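Ticket: Kommentarfunktion, Politikblog Kevwood
Status: in Bearbeitung
Betroffen: Artikelserie über geschönte Politikerlebensläufe

Fehlerbild: Nach dem Import in Staltovel fehlen unter dem Beitrag zum angeblichen Militärdienst des Abgeordneten Kommentare. Im Altsystem stehen 1.482, im neuen 1.319. Leser melden sich per Mail und vermuten Zensur.
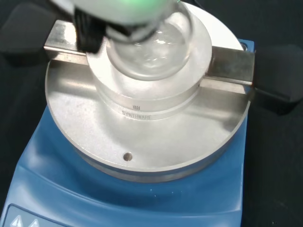 Eingetragen von: Redaktionstechnik Kevwood | August

Datenbankabgleich durchgeführt. Die fehlenden Einträge sind in der Exportdatei enthalten, werden beim Einlesen aber verworfen. Das Protokoll meldet dafür »parent not found«. Betroffen sind nur Antworten auf Kommentare, die von der Moderation gelöscht wurden.

Versuch 1: Import mit deaktiviertem Spamfilter Istell wiederholt. Ergebnis unverändert.

Versuch 2: Gelöschte Elternkommentare als leere Platzhalter angelegt, Import auf dem Testserver Robles neu gestartet. Zähler steht auf 1.482.
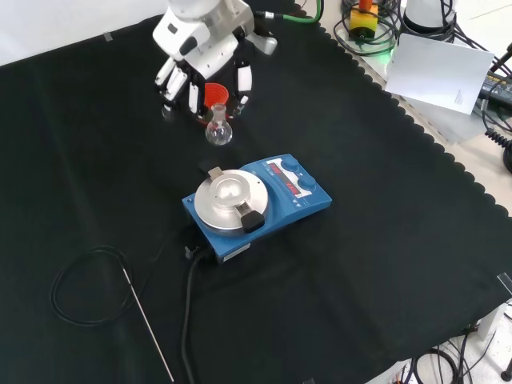

Offen bleibt die Sortierung. Die Platzhalter tragen das Importdatum und rutschen samt Antworten ans Ende der Diskussion. Der Nachtrag zur Stellungnahme des Wahlkreisbüros steht dadurch vor der Debatte, auf die er sich bezieht. Zeitstempel werden per Skript aus der jeweils ältesten Antwort übernommen.

Einspielen auf dem Livesystem erst nach Freigabe durch die Redaktion. Kommentare bis dahin bitte nicht manuell nachtragen.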